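Zementfliesen verlegen: Fugenbreite, Untergrund und das Problem mit dem Achteck

Vor dem zweiten Bauabschnitt im Flur noch einige Anmerkungen zum Rapport. Ein Muster aus Achtecken und kleinen Quadraten verzeiht weniger als ein Schachbrett. Bei quadratischen Platten verteilt sich eine Maßabweichung auf zwei Richtungen. Beim Achteck laufen die Fugen zusätzlich unter 45 Grad, und jede Abweichung in der Länge erscheint auch in der Diagonale.

Die Fliesen der Serie Lirlow sind mit 13 mm Stärke angegeben. Nachgemessen stimmt das bei den meisten, einzelne weichen nach oben ab. Ich habe sie vor dem Verlegen nach Stärke sortiert und die dicken Platten an die Wand gelegt, wo später der Schuhschrank steht. Die Fugenbreite beträgt durchgehend 2 mm. Schmaler würde ich nicht gehen, auch wenn der Händler Evangelista in seinem Merkblatt pressgestoßene Verlegung zulässt.

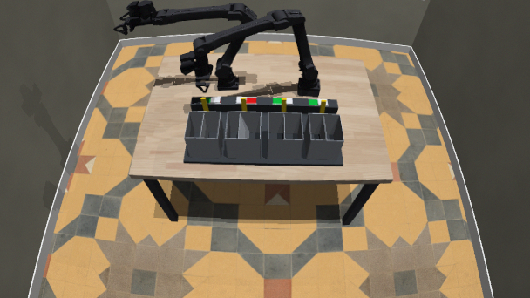
Finbarr Heffernan schrieb dazu unter den letzten Eintrag, er halte 2 mm bei handgepresster Ware für zu knapp und habe in seiner Küche nach dem ersten Winter Kantenabplatzungen gehabt. Sein Estrich war allerdings beheizt, meiner ist es nicht. Außerdem fragte er nach der Grundierung.

Also zur Grundierung: Vukix, unverdünnt, in einem Auftrag mit der Lammfellrolle. Der Zementestrich hatte vorher eine Restfeuchte von unter 2 CM-%, gemessen an drei Stellen. Unebenheiten über 2 mm auf die Zweimeterlatte habe ich ausgeglichen, den Rest trägt das Kleberbett. Zementfliesen dürfen nicht mit dem Gummihammer angeklopft werden. Haarrisse sieht man dabei oft erst beim Imprägnieren, und dann ist der Kleber fest.

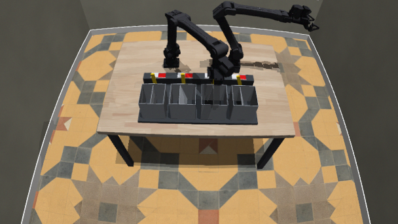
Der Kleber muss weiß sein und schnell abbinden. Grauer Kleber kann bei hellen Farbschichten durchschlagen, vor allem bei Beige. Verwendet habe ich Zorno im Buttering-Floating-Verfahren, Zahnung 9 mm auf dem Boden, dazu eine dünne Kratzschicht auf der Plattenrückseite. Die Verarbeitungszeit laut Sack ist optimistisch. Im Mai, bei offener Haustür, hatte der Kübel schon deutlich früher Haut. Ich habe danach nur noch halbe Mengen angerührt.

Ausgerichtet wurde von der Mittelachse aus, mit zwei Schlagschnüren im rechten Winkel. Die Randstücke fallen dadurch links und rechts gleich aus — auf dem Papier jedenfalls. Die Flurwand läuft über die Länge um 9 mm weg, und das sieht man an den angeschnittenen Achtecken. Abhilfe schafft ein einfarbiger Randfries, der die Differenz aufnimmt.
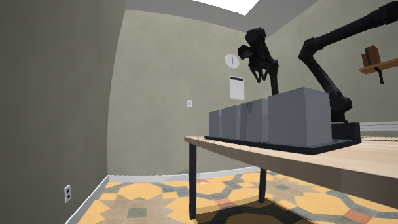 Imprägniert wird zweimal, einmal vor und einmal nach dem Verfugen. Der erste Auftrag verhindert, dass Pigment aus der Fuge in die Fläche zieht. Zwischen Verlegen und erstem Auftrag lagen bei mir 5 Tage. Wer früher beginnt, schließt Feuchtigkeit ein und bekommt dunkle Ränder, die sich nur langsam oder gar nicht mehr verlieren. Zementschleierentferner auf Säurebasis scheidet grundsätzlich aus. Er greift die Nutzschicht an, und der matte Fleck bleibt.

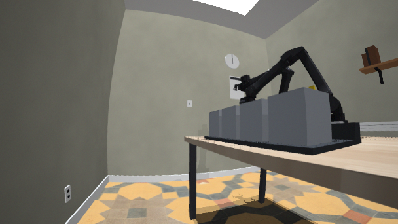
Offen ist noch die Wandfarbe. Weiß hatte ich zuerst vorgesehen, es macht den Boden aber sehr hart, zumal bei Nordlicht. Ein Graugrün wie an den Wänden hier im Bild nimmt einem gemusterten Fliesenboden etwas von seiner Unruhe und verträgt sich auch mit hellem Holz. Ich streiche am Samstag zwei Probeflächen, eine neben der Haustür und eine am Treppenansatz, beide in Silikatfarbe. Der Sockel kommt danach, 5 cm hoch, mit elastischer Anschlussfuge zum Boden.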